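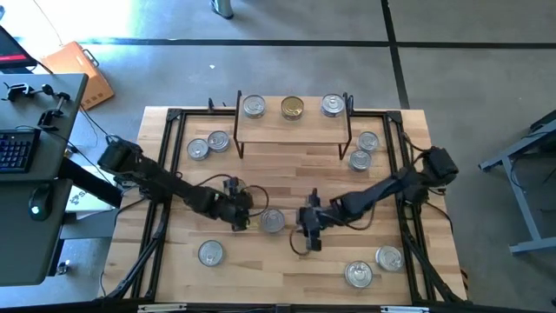
Oil or varnish for a butcher-block kitchen counter?
Selina Fankhauser, April 2020

I'm finally ripping out the horrible speckled counter in my kitchen and I cannot make up my mind about the finish for the new one. I already know the look I want, which is that light striped butcher-block grain like the tabletop in the photo, and I'd love a little raised wooden shelf on thin black metal legs like the one at the far end of it too, for the spices and the radio. What I can't work out is what to put on the wood. My sister has mineral oil on hers and it feels lovely but she's always wiping it down and fussing, and there's a gray patch behind her faucet that she pretends isn't there. The guy at the lumber yard told me to varnish it and forget about it. Then I read two long threads on here and came away more confused than when I started!

Some background. The counter will be maple, an inch and a half thick, ordered from Beltora, and it comes unfinished. It's an L shape with the sink in the short leg. We cook every day, I bake most weekends (so there's dough directly on the wood), and I have a teenager who puts wet glasses down wherever he happens to be standing. I do have a separate cutting board and I'm pretty good about using it. He isn't.

I'd like to keep the color as pale as I can. Everything I've tried on scrap so far has gone yellow or orange on me. I'm fine with some upkeep but I know myself, and if it needs doing every month it won't get done. Also does the underside need anything? The lumber yard guy said no and my sister said absolutely yes.

Thanks in advance, and sorry this got long.

Gwilym Price

Your sister's right about the underside, so let's start there. If you seal the top and leave the bottom bare, the bottom takes on moisture and the top doesn't, and the whole slab cups. I did exactly this on my first counter. By December there was a gap at the front edge that I could slide a pencil into. Put on the same finish, same number of coats, top and bottom and all the edges, before it gets screwed down. Pay extra attention to the end grain and to the inside of the sink cutout, which drinks finish like you wouldn't believe. I go over the cutout until it stops soaking in, let it sit overnight, then do it again.

Now, oil or varnish. I've lived with both and I'd go with a hardening oil, meaning a hardwax oil or a pure tung oil. Plain mineral oil never dries, it just sits in there and slowly washes out, and that's why your sister is forever wiping. Varnish is great right up until it gets scratched. Then water gets under it, you get a dark spot, and the only way to fix that spot properly is to sand back a whole section. With a hardwax oil you can sand the one bad place by hand, rub a little more in, and by the next day you'll have trouble finding it.

What I did on the current one (also maple, also with a sink in it):

Sanded to 120 and then 180. I stopped there. If you go much finer the oil doesn't soak in as well, or it didn't for me anyway.

Wiped the whole thing with a damp rag, let it dry, and knocked the fuzz off with 180 again by hand. Please don't skip this part! The first time water hits a counter that hasn't had it, the grain stands up and it feels like a cat's tongue.

Thin coat of Hubmann hardwax oil, rubbed in with a white pad, excess wiped off after 10 minutes. Then a day's wait and a second coat, even thinner than the first. I did a third just at the sink.

After that I left it completely alone for a week. No water, no toaster, no mail. We ate a lot of sandwiches on the couch.

On color, every oil is going to warm it up a bit. A few brands sell a version with a tiny amount of white pigment in it that cancels out the yellow. Hubmann calls theirs "natural," which confused me because I figured natural meant clear. Buy the smallest can and try it on the cutout from your sink, because that'll be the same wood as your counter. Scrap from a different board doesn't tell you much.

For upkeep I redo the sink area twice a year and the rest when I feel like it. The long run by the stove hasn't been touched in 6 years and it's fine. A bit darker where we make coffee.

One more thing, and I mean this one. Rags with drying oil on them can catch fire all by themselves if you ball them up and toss them in the trash. Lay them flat outside until they're stiff, or drop them in a metal can full of water with a lid on it.

Luzius Ruchti

varnish. did mine with 3 coats of Elteo floor varnish and never looked back. people on here make it so complicated. wipe it and done

check it's ok for food once it's cured though, I never cut or make dough on mine so I didn't look into it

Kilian Danzer

I mostly agree with Gwilym, but I wanted to add something about how it's fastened because I don't see it mentioned and it matters more than the finish, in my opinion.

Maple moves across the grain with the seasons. If you run screws tight up through the cabinet rails, the wood can't go anywhere and sooner or later it'll split. Make the holes in the rails into slots, front to back, and use a pan-head screw with a washer, snug but not cranked down. I leave the front ones in plain round holes so the front edge stays put and all the movement goes toward the wall. Leave a little gap at the back too and let the backsplash cover it.

With an L you also have that corner joint to think about. Ask Beltora whether they ship it with the joint already cut for draw bolts. Mine came from another shop and I had to rout the slots myself, upside down on the garage floor with a borrowed router, and I would pay good money not to repeat that evening.

For the shelf, any offcut will do. I made one out of the piece that came out of my sink hole and bought the metal legs online. I stuck felt pads under the feet, then had to peel them off again when they got soggy, so go for the clear rubber kind. And oil the underside of the shelf as well while you've got the can open.

If your dishwasher is going under the counter, put the foil vapor strip up there before the top goes on. Mine came taped inside the door with the manual and I very nearly threw it out with the packaging.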